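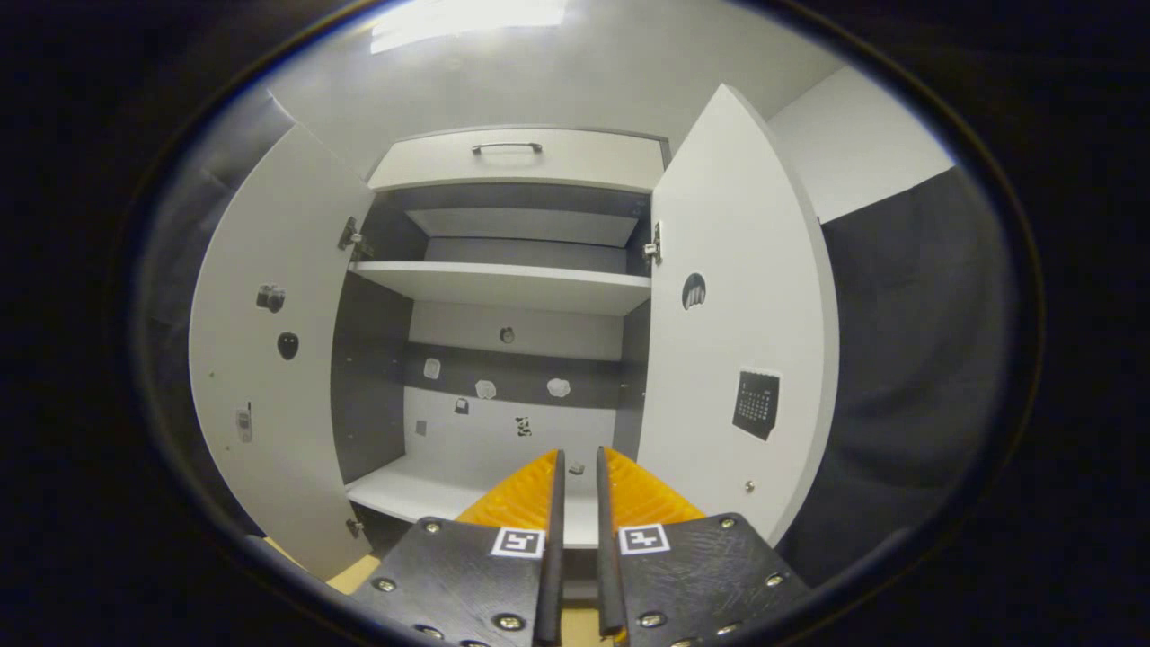
White cabinet with both doors open.

Print this page | E-mail this page

Cleaning Out and Refitting a Base Cabinet
By Yasaman Mohammadi
Updated 2018-08-04

Take everything out before you decide what goes back. Wiping around cans and bottles leaves a ring under each one, and the rings are what draw ants.

Vacuum the floor of the cabinet first, with the crevice tool along the back corners. Then wash from the top down with warm water and a small squirt of dish soap. Wring the cloth hard. Water that runs into the seam between the side and the bottom will swell most kitchen cabinets sooner or later, and there is no fixing it once it does. Dry with an old towel and leave the doors open overnight.

Stickers on doors. Warm the sticker with a hair dryer on low, lift one corner with a fingernail or an old plastic card, and pull slowly, keeping the sticker flat against the door. Cooking oil takes off what is left. Let it sit for a few minutes, wipe, then wash with soap. Do not use a razor blade on painted doors. If the kids still like the stickers, leave them alone and wash over them gently.

Doors that rub. Most cup hinges have 2 screws you can reach with the door open. The one nearer the door edge moves the door left or right. The one farther back moves it in and out. Give each a quarter turn, close the door, and look again. On a pair of doors, set one and leave it, then bring the other to match.

Loose bar handles. Pull out the drawer and tighten the screws from behind. If they keep backing out, put a drop of clear nail polish on the threads.

Shelves. Measure the width at the front and at the back, as they are often different. Cut to the smaller number. Ours measured 686 mm at the front and came out a little less at the rear.

Shelf liner. Buy the ribbed kind without glue. Cut it a bit short at the front so it does not curl against the doors.

Simin Farahani wrote in to say she rubs a candle stub along her wooden drawer runners every October. I tried it and it works on wood. Keep wax off metal slides.

Contact | Copyright Pandov Home Pages | Back to top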